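Radix, a gripper arm built in a shared workshop
Speaker notes, evening session, Buditz workshop

Slides are in the shared folder. Slide numbers in these notes match the current deck. Water on the left of the lectern, clicker on the right. Check the clicker before people sit down.

Slide 1. Title

Say the name once and move on. Radix is a tabletop arm with a gripper and a small camera at the wrist. It was built on two benches at Buditz between January and early fall, in evenings. It picks up drink cups that are lying down. The talk covers the gripper, the wrist camera, the cable, and the table. Motion planning gets one slide. Anyone who came for motion planning should ask at the end.

Slide 2. Why cups lying down

A standing cup is an easy object. It presents the same outline from every side and the gripper can come in level. Once the cup is on its side there are three extra problems. It rolls. The long axis can point anywhere. The grip has to choose between the body, the closed end, and the lidded end, and those are not the same diameter.

Point to stress: the first version only ever took the body. It worked on bare cups and failed on cups with lids, where the weight sits off center and the cup turns in the grip as soon as it leaves the table.

The second version is allowed to take the lidded end. More grip area at the rim, less rotation. The cost is that the fingers can close on the lid and pull it off. More about this on slide 6.

Slide 3. Budget and parts

Total spend was 279 dollars, excluding the arm itself, which the workshop already had on a shelf with a dead shoulder joint. Replacement shoulder drive came from Futen. The controller board is also Futen. Everything in the gripper was made in the building apart from the screws and one bearing.

If asked about the arm's make: it has had so many parts replaced that the original documentation is no help. Offer the wiring diagram instead.

Slide 4. Gripper, mechanical

Long fingers on an open frame with thin diagonal struts. Open because a closed housing was tried first and it blocked the camera and held heat. The struts are thin and they flex a little under side load. This was measured with a dial gauge and it is acceptable for a cup. It would not be acceptable for a bottle of water.

Finger surfaces. The inner faces are grooved. Smooth faces slipped on lids. Rubber pads gave better friction and were dropped after they started peeling at the tips. Scuffing is normal and does not need fixing. Replace a finger when the tip rounds over enough that it rides up on the cup in place of going under it.

Skip the exploded drawing if time is short. It takes four minutes to explain properly and the room will want to discuss screw lengths.

Slide 5. Wrist camera

The camera looks along the gripper from close in. Advantages: the cup fills most of the view during the last part of the approach, and no calibration is needed between a fixed camera and the arm. Disadvantages: the fingers cover part of the view all the time, and once the gripper closes they cover the part that matters most.

Two consequences for the software. First, the finger regions are masked, with a separate mask for open and closed positions. Without masks the detector treated a dark finger against a dark cup as one long cup. Second, the decision about where to grip is made before the fingers enter that region, and it is not revised afterward unless the motor current is out of range.

Mention black cups here. They were chosen because a café on Lakatos gave away a box of them, and they are the worst case for this gripper: black object, black fingers, gray table. The white printing helps more than expected. The detector finds the lettering well before it finds the edge of the cup, and the direction of the lettering gives a first guess at the long axis. Plain black cups score lower and the gap has not closed.

Pause for questions on this slide. It gets the most.

Slide 6. Lids

Failure table on screen. Read only the first column aloud.

Lid pulled off: grip too far past the rim. Fix was to move the grip point 5 millimeters back toward the body.
Lid tilted: fingers met the collar at different times. Fix was slower closing over the last part of the travel.
Cup pushed away: lower finger arrived early and the cup rolled. Partly fixed. Still happens when the table is clean.
Grip on lid only, cup stays behind: rare after the grip point change.

Note on the third row. A dusty table is better than a clean one for this task. Nothing in the project depends on that, but anyone who repeats the tests should know that wiping down the bench shifts the numbers.

Slide 7. The table

Gray sheet, matte. A white sheet was tried and the camera exposed for the table, so the black cups lost all detail. Gray is a compromise. Marks and specks on the surface do not matter to the detector as long as they are small. Long scratches at a shallow angle were occasionally taken for a cup edge early on, and the minimum width setting took care of it.

Lighting is whatever the room has. It is uneven and it changes when someone opens the side door. A lamp was considered and rejected because it put a highlight along each cup that moved with the arm.

Slide 8. Cable

One slide, brief. The camera cable runs along the gripper and needs slack for full wrist rotation. Too little slack and it pulls the connector. Too much and it hangs into the view. The present routing was found by trial. Mark the cable with tape at the clip before taking anything apart.

Slide 9. Test runs

200 runs with cups placed by hand, several cups on the table at a time. Neighbors matter. With one cup alone the grip choice is nearly always the same from run to run. With a second cup close to the lidded end the arm often backs off to the body grip, and the body grip is the weaker of the two. The test sheets record which end was taken, whether the cup left the table, and whether the lid stayed on. They do not record time, so please do not quote speeds.

Have the sheets on paper at the lectern. Hand them round if anybody wants them, and get them back.

Slide 10. Motion planning

Straight line to a point over the cup, rotate wrist, straight line down, close. No obstacle avoidance apart from a height limit. The planner that ships with the Futen board was tested and not used, since it rotated the wrist during descent and swept the neighboring cup off the bench.

Slide 11. What is next

Softer finger tips, a mask that follows finger position continuously, and a second set of tests with plain cups. The tips come first. Drawings go in the workshop folder as they are finished.

Leave the last slide up during questions. 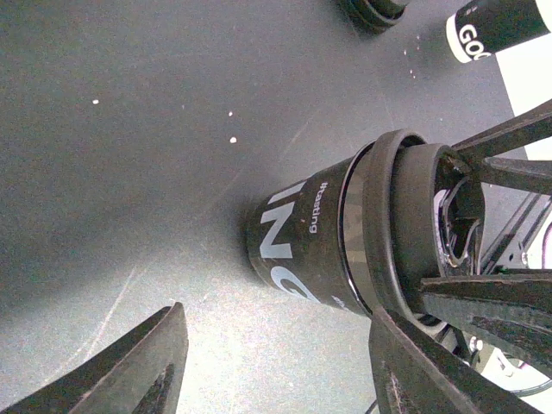
The mask comes after that, and it needs the finger position read back from the controller at a higher rate than the board sends now. If the rate cannot be raised, the fallback is to store more fixed masks and pick the nearest one. Bench time for both is booked from November. Anyone who wants to help with the plain cup tests can put a name on the sheet by the door.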